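シミュレーターの中で一日が終わる

12/10/2025

週末なのに朝からコントローラーを握っていました。ゲームではないです。いや、見た目はほぼゲームなんですけど。妻には「またやってるの」と言われ、子どもには「負けてるの?」と聞かれました。負けてます。だいたい負けてます。

というわけで、前回「次はデータ集めの話を書きます」と書いてからずいぶん間が空いてしまいました。待っていてくれた方、すみません。コメントで催促をくれた方もありがとうございます。ちゃんと読んでます!

おさらいしておくと、いま私がやっているのは、ロボットアームに部品の仕分けと載せ替えを覚えさせるための「お手本」をひたすら作る仕事です。人間が遠隔で腕を動かして、その動きを最初から最後まで記録して、学習にかける。模倣学習というやつですね。プロジェクトの名前は Humau といいます。読み方は「フマウ」で、由来は誰に聞いても違う答えが返ってきます。私は三通り聞きました。

で、今回のお手本は全部シミュレーターの中で作っています。実機も別の場所にあるんですが、そちらはチームの別の人たちの担当で、私はもっぱら画面の中の住人です。

最初に正直なことを言うと、シミュレーターなら楽だろうと思ってたんですよね。部品を床に落としても拾いに行かなくていいし、壊しても怒られない。リセットボタンを押せば全部元の位置に戻る。天国じゃないですか。

甘かったです。

まず、距離感がない。実機だと、指先が机に近づくとなんとなく体で分かるんです。音もするし、首をちょっと傾ければ横から見られる。画面の中だと首を傾けても何も変わりません(やってしまうんですけどね、つい。一日に何度も)。だから最初のころは、つかんだつもりで部品の手前の空気をつかんでいる、という失敗ばかりでした。指を閉じて、持ち上げて、何も付いてこない。あの瞬間の虚しさといったら。

それから力の感覚もない。私の使っているコントローラーは振動もしない安いやつなので、指が部品に当たったかどうかは目で見るしかありません。薄くて平たい部品は特に難しくて、机すれすれまで指を下ろさないといけないのに、下ろしすぎると机に押し付けて腕ががくがく震えます。物理エンジンが悲鳴を上げている感じ。あの震えが入ったお手本は使えないので、やり直しです。

一本のお手本の流れはこうです。開始ボタンを押す。腕を部品の上まで持っていく。手首をまっすぐ下に向ける。下ろす。つかむ。上げる。行き先まで運ぶ。放す。腕を少し引いて、終了ボタン。文字にするとあっけないのに、慣れないうちはこれだけで手のひらに汗をかきます。
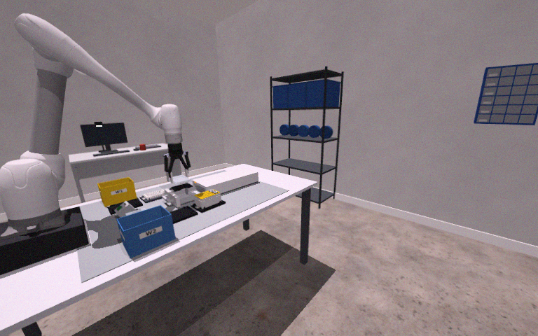
それで、どれくらいの本数が要るのかという話です。今回の目標は 3,000 本。計画の段階では 4,000 本という数字も出ていたんですが、リーダーの Raghavendra Nair さんが「まず 3,000 本で学習させてみて、足りないところが見えてから足そう」と言ってくれて、私は画面のこちら側で小さくガッツポーズをしました。カメラがオンだったので見られていました。

もちろん一人で全部やるわけではなくて、四人で分担しています。私のほかに、Deepika Amin さん、Sudheer D'Souza さん、それから Loukia Manolakis さん。住んでいる場所も時間帯もばらばらなので、私が寝ているあいだに誰かのお手本が増えていて、朝起きると本数の表が伸びている。これがなかなか楽しいんです。クリスマスの朝みたいで。まあ、逆に全然伸びていない朝もあります。

四人でやると何が起きるかというと、癖が出ます。これが面白い!

Sudheer さんはとにかく速い。部品の上まで一直線に飛んでいって、減速もそこそこに下ろして、すっとつかむ。初めて再生で見たとき、早回しだと思って設定を確認してしまいました。等速でした。Deepika さんは丁寧で、つかむ前に必ず一回、部品の真上で止まるんですよ。一呼吸置く感じ。私はというと、微妙に左に寄る癖があるらしいです。自分では真ん中に下ろしているつもりなのに、軌跡を重ねて表示すると私の線だけきれいに左にずれている。利き目のせいなのか、椅子の位置のせいなのか。椅子は替えましたが直りませんでした。

じゃあ誰のやり方に合わせるのか、という議論を通話で一時間くらいやりました。全員が同じ動きをしたほうが学習は安定しそうだし、かといって全員が同じだと、ちょっと状況が変わったときに弱い気もする。私は「速さはそろえなくていいけど、つかむ前に止まるか止まらないかはそろえたい」派でした。止まるお手本と止まらないお手本が混ざっていると、学習したモデルが部品の上でいつまでも迷っていることがあるんです。止まっている時間の長さがまちまちだから、いつ動き出せばいいのか分からなくなるんでしょうね。空中でじーっとしているロボットは、見ているほうもつらい。

結局、「止まらない。ただし下ろすときはゆっくり」に決まりました。Deepika さんは最初の何日か、体が勝手に止まってしまうと言って苦労していました。私も人のことは言えなくて、左に寄るのはいまだに直ってないです。

あと、失敗をどうするか問題。

つかみそこねたお手本は捨てるのか、残すのか。前の仕事では、失敗は全部捨てていました。きれいな成功例だけを集める方針で、それはそれで筋が通っていると思います。ただ、そうやって学習したモデルは、一回つかみそこねるともうおしまいなんですよね。何も持っていないのに、持ったつもりで箱のほうへ運んでいって、丁寧に「放す」。あれはちょっと、見ていて胸が痛くなります。お盆に何も載っていないのに配膳に来る人みたいで。

だから今回は、つかみそこねても、そこから自分で立て直して最後まで行けたものは残すことにしました。落としたら拾いに戻る。ずれたら一度持ち上げてやり直す。立て直しのお手本には専用の印を付けて、あとで混ぜる割合を変えられるようにしてあります。わざと失敗するのは禁止です。わざとらしい失敗って、再生するとすぐ分かるんですよ。演技が下手なんです、みんな。私がいちばん下手でした。

記録の道具の話も少し。今回は Barkix という社内の記録ツールを使っています。操作と関節の角度と画面を、時刻をそろえて一本のファイルにまとめてくれるやつです。便利なんですが、終了ボタンを押し忘れると延々と録り続けるという大変素直な性格をしていて、先週、私がお茶を入れて洗濯物を干して戻ってきたら、腕がじっと止まったままの超大作が出来上がっていました。消すのにも時間がかかりました。いまは一定時間動きがないと自動で止まるようにしてもらっています。直してくれた Hjørdis Torvik さん、本当にありがとうございます。お願いしたその日のうちに直っていて震えました。

ファイルの名前も最初は適当だったんです。日付と通し番号だけ。それで四人分が混ざったら、誰のどれだか分からなくなって、一晩かけて整理し直すはめになりました。これから同じようなことを始める方がいたら、名前の付け方だけは初日に決めておいたほうがいいです。あと、シーンの設定ファイルもお手本と一緒に保存しておくこと。部品の初期位置をどう散らしたか、光の向きをどうしたか、あとから絶対に知りたくなります。私たちは 16 番目の設定だけ保存し忘れていて、そこで録ったぶんは泣く泣く外しました。

そうそう、初期位置の散らし方でも一つやらかしました。

部品を毎回ランダムな場所に置くようにしていたんですが、範囲の指定を間違えていて、実際には机の奥側にばかり出ていたんです。気づいたのは Loukia さん。「手前に出てくるの、見たことないんだけど」というメッセージが朝の四時に来ていました(向こうはたぶん夕方とか夜とかです)。調べたら本当にそうで、青ざめました。そのまま学習させていたら、手前の部品をまるで知らないロボットができるところでした。

範囲を直してからは手前にも出るようになって、今度は腕の姿勢がきつい。手首を下に向けたまま手前まで引いてくると、肘がぎゅっと折りたたまれて、変なところで関節の限界に当たるんです。画面の隅に警告が出て、腕が止まる。こういうときは一度奥に戻して、別の角度から入り直します。これも最初は失敗扱いにしていたけど、立て直しの一種として残すことにしました。実機でも同じことは起きるでしょうし。

見た目のほうも散らしています。光の強さ、壁や机の質感、カメラの位置を少しずつ。学習用の画像がいつも同じ明るさだと、影の形まで覚えてしまうことがあるので。以前、Zendine という別の課題をやっていたとき、成功率が妙に高いなと思ったら、部品ではなく影を見て動いていた、という疑惑が出たことがありました。影を消したらぱたりとできなくなったので、まあ、クロでしょうね。それ以来、私は影を信用していません。

一日にどれくらい録れるのか、という質問を前回のコメントでいただいていました。日によります。調子がいい日は午前だけで予定のぶんが終わるし、だめな日は何本録っても後半で落とす。集中力が切れてくると、自分では気づかないうちに動きが雑になっていて、翌日に再生して「うわあ」となります。なので最近は、17 本録ったら必ず席を立つことにしました。なんで 17 なんだと聞かれると困るんですが、それくらいで肩が上がってくるんです。タイマーで区切るのも試したけれど、途中で鳴られると手元が狂うので、本数で数えるほうが私には合っていました。

肩といえば、コントローラー操作って意外に首に来ます。実機の遠隔操作をしていたときは腕がだるくなって、いまは首と目。モニターを少し下げたらだいぶましになりました。これは椅子と違って効果がありました。

そして、途中経過で一回だけ学習にかけてみた話を。

まだ本数が全然足りないのは分かっていたんですが、どうしても見たくて。夜に仕掛けて、朝、コーヒーを持って画面の前に座って、再生ボタンを押しました。腕がすーっと動いて、部品の上に来て、ゆっくり下りて、つかんだんです。つかんだ! 一回目で! 思わず声が出て、子どもが起きてきました。

で、そのあと、行き先の箱の縁にがつんとぶつけて落としました。

しかもよく見ると、つかみに行くときに少し左に寄っている。私です。あれは完全に私の動きです。四人分混ざっているはずなのに、どうしてそこだけ似るのか。通話でみんなに見せたら Sudheer さんが大笑いして、それ以来、左に寄った動きには私の名前が付けられています。不本意です。

箱の縁にぶつける件は、たぶん運ぶときの高さがまちまちなのが原因だと思っています。みんな慣れてくると、縁ぎりぎりを越えるようになるんですよね。人間は目で見て調整できるからいいけど、モデルはそのぎりぎりを平均してしまう。なので今週から「運ぶときは一度しっかり上げる」を追加しました。ルールが増えるたびに、古いお手本をどこまで使うかでまた悩みます。低いところを通っているぶんを自動で拾い出すスクリプトを書いて、いまは一本ずつ目で確認しているところです。地味です。

地味なんですが、嫌いではないんですよ、この作業。他人の動きを何本も続けて見ていると、この人は今日疲れてるなとか、この日は機嫌がよかったのかなとか、そんなことまで分かる気がしてきます。気がするだけかもしれません。Deepika さんに「先週の木曜、眠かったでしょう」と言ったら、絶好調だったと言われました。

次回は、その高さの確認が終わっていたら、拾い出しのスクリプトの話を書くつもりです。終わっていなかったら、たぶん首のストレッチの話になります。

さて、お昼を食べたら続きを録ります。今日のぶんがまだ半分残っているので。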